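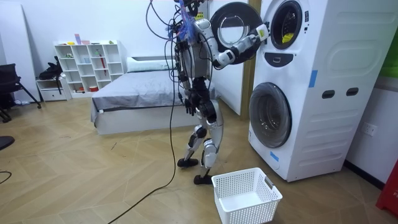
By Signe Engström | Markville Separation Guide | Jan 11, 2020

Section 4: Listing household property

The Bonditz worksheet promises a fair split in an afternoon. I doubt it. It is a form, and it believes whatever you type into it.

1. Open the Property tab and enter the date of separation. Check it with your lawyer first. The worksheet will accept any date, including one next December.

2. Enter each item on its own line. Skip the "Suggested value" button, which gave me $700 for a sofa that sold for $400.

Note: Use what a stranger would pay today. The receipt tells you what you paid, and a buyer won't care.
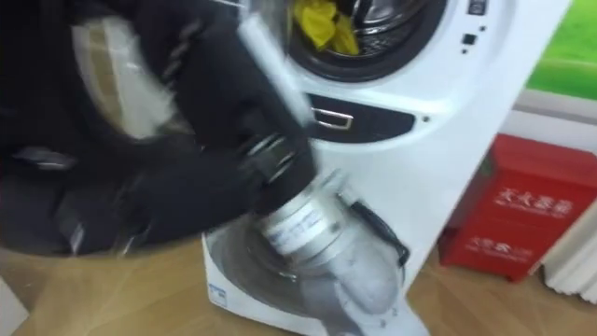 3. Mark each line Joint, Mine, Theirs or Disputed. If you have to argue with yourself, pick Disputed. The colour changes to orange and the line stays out of the total.

4. Enter debts under the Owing tab. A store card in one name may still be a shared debt, whatever the default setting says.

CAUTION: Saving a list does not make it an agreement. Neither does emailing it to your ex with "OK?" in the subject line.

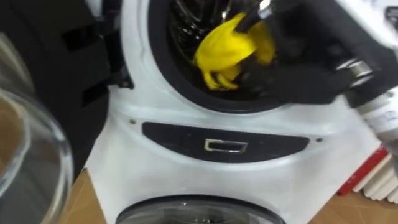

5. Go through small belongings last. The worksheet wants a value for every one of them, and I'd ignore that. Godfrey Biwott, who tested this section, spent an evening pricing kitchen drawers. A front-loader deserves its own line; a crumpled yellow thing in the drum doesn't. Put the lot under "Contents, general" with one figure.

6. Print the list and initial each page. Keep a copy somewhere other than the shared computer.

Section 5 covers pensions, where the worksheet is weaker still.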